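Comparing finger pads at Cerklow: a conversation with Rostyslav Tkachenko

Cerklow spent most of April comparing two sets of finger pads for its hand-held gripper, the tool its operators use to record grasps before any motion is transferred to an arm. Rostyslav Tkachenko ran the comparison. We spoke on a Monday, at the bench, with the second batch of recordings still being sorted.

The first set, which the team calls the Drallitero pads, is a soft curved finger that bends around whatever it closes on. The second, the Clokport pads, is a rigid block on a pivoting link. Both fit the same linkage and are closed by the same trigger, and the wrist camera sits in the same position for each.

"People assume the soft finger wins on anything round," Tkachenko said. "For holding, it often does. I was more interested in what the camera gets out of it."

His objection to the soft finger concerns repeatability. When it bends, the tip position no longer follows from the trigger position, and the software has to estimate the opening from the image. With the rigid block, one calibration covers the full travel. The operators checked that calibration at the start of every session and found it needed correcting twice in the month, both times after the tool had been dropped.

The test set was 35 objects. Each was grasped, lifted, held for five seconds and set down, and the recording was kept whether or not the grasp succeeded. After discarding files with sync faults, the team had 323 usable recordings. Of these, 102 were of rounded or tapered objects, the group where Tkachenko expected the two pads to differ most.

"A box tells you very little. You close on two parallel faces and it stays. An egg shape has one height where the pads sit well, and above or below that the surface is sloping away from you. If the pad is rigid, it touches on a small patch and the object wants to rotate around it."

Rotation was in fact the main failure with the Clokport pads. The object stayed in the grip but tipped during the lift, usually toward the heavier end. The Drallitero pads tipped objects less often and dropped them more often. Tkachenko puts the drops down to operators, who could not feel when the soft finger had finished bending and let off the trigger too early.

He does not regard the two failures as equal. "A drop is easy to label. The object is gone from view. A tilt of a few degrees is in the recording, the operator thinks the grasp was good, and you find out when the arm tries to place it."

Objects made of two materials took up more of the schedule than planned. A glossy upper half and a matte lower half give the pads two friction values in one grasp, and the result depends on where the edge of the pad falls relative to the boundary. The gloss also creates highlights that move as the tool moves, which upset the tracking software until exposure was fixed by hand. Tkachenko now locks exposure before each session and has asked for the same setting on the arm camera.

Background clutter was left in on purpose. Cables, cardboard and bare boards are what the arm will have behind its work in practice, and an earlier round shot against a plain cloth had transferred badly.

The controller gave less trouble. The team compared the stock unit with one from Pylypenko, which samples the trigger faster and writes its timestamps on the same clock as the camera. The higher rate made no measurable difference to the recordings. The shared clock did, and nearly all of the sync faults came from files made with the stock unit.

"I would pay for the clock and ignore the rate," he said. "The hand is slow. You do not need to sample it like a motor."

On hardware wear he had one note. The links are black plastic with brass threaded inserts, and he prefers these to screws driven straight into the plastic, having stripped several holes on an older version while swapping pads. Changing a full set now takes him less time than the calibration that follows it.

Asked which pads he would put on the next tool, Tkachenko chose the rigid block, with reservations. He wants a thin compliant layer on the face — enough to widen the contact patch on a curved surface, too little to disturb the geometry. Two thicknesses are being cut. The same rounded objects will be run again with each, by the same operators, with the Pylypenko controller throughout.

He has no plans to retest the boxes.

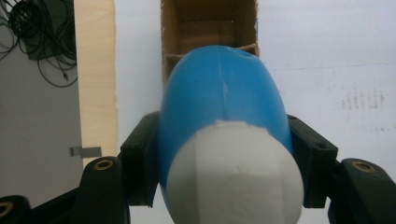
Rigid pads closed on a two-material test object, glossy blue over matte off-white, seen from the tool's own camera.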